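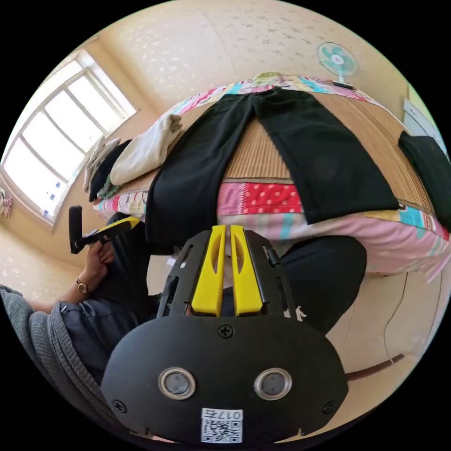

Black trousers laid out on a straw mat, with more clothes piled at the left side of the bed.

SILLHAM, December 7, 2024 – A winter clothing drive run by the Femach housing association will take folded clothes through the end of the month, and organizers are asking residents to sort them at home before they bring them in.

The drive opened in October with 14 drop-off points in Sillham and neighboring Campos. Residents have since handed in more than 2,000 items, mostly trousers, knitwear and children's coats. Femach said the shelves at its Zirell Street storeroom are close to full, and a good share of the staff's time now goes to untangling bags that arrive with everything pushed in together.

Under the new request, each bag should hold one kind of garment. Trousers go with trousers, sweaters with sweaters. Clothes should be washed, with pockets emptied and zippers closed. Bags should weigh no more than 18 pounds so they can be lifted onto the upper shelves.

A one-page sheet handed out at the drop-off points suggests using a bed as the sorting surface. Each piece is laid flat and smoothed, then folded and set to one side. Trousers are spread out full length first, one leg is brought over the other, and the pair is folded in thirds from the hem. The sheet says dark clothes should be checked near a window, where lint and worn knees are easier to spot.

"A bed is the right height and most people have one," said Araceli Sotomayor, who wrote the sheet. "On the floor you give up after five pairs."

Sotomayor said black trousers are the item most in demand, as many of the people who use the storeroom need them for restaurant and cleaning jobs. Sizes should be written on a strip of tape and stuck to the outside of the bag.

Blankets and quilts are also being accepted, but only at the Zirell Street storeroom, where there is room to air them. Pillows are not being taken this year.

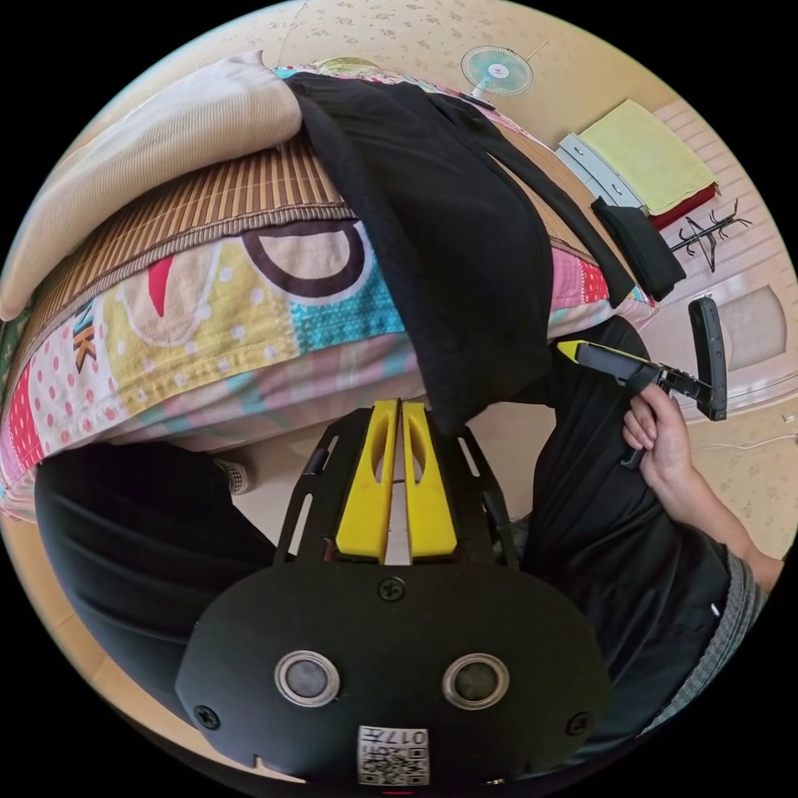
Not everyone is happy with the change. Dropping off a mixed bag on the way to work was the whole appeal, one Campos resident wrote on the association's message board, adding that sorting by type would likely mean waiting until there was enough of each to fill a bag.

Femach replied that small bags are fine and that half-full ones will not be turned away. Mixed bags will still be accepted at the Zirell Street storeroom but not at the other points.

The storeroom has space for 50 more bags before the first delivery goes out. Drop-off hours are posted at each location.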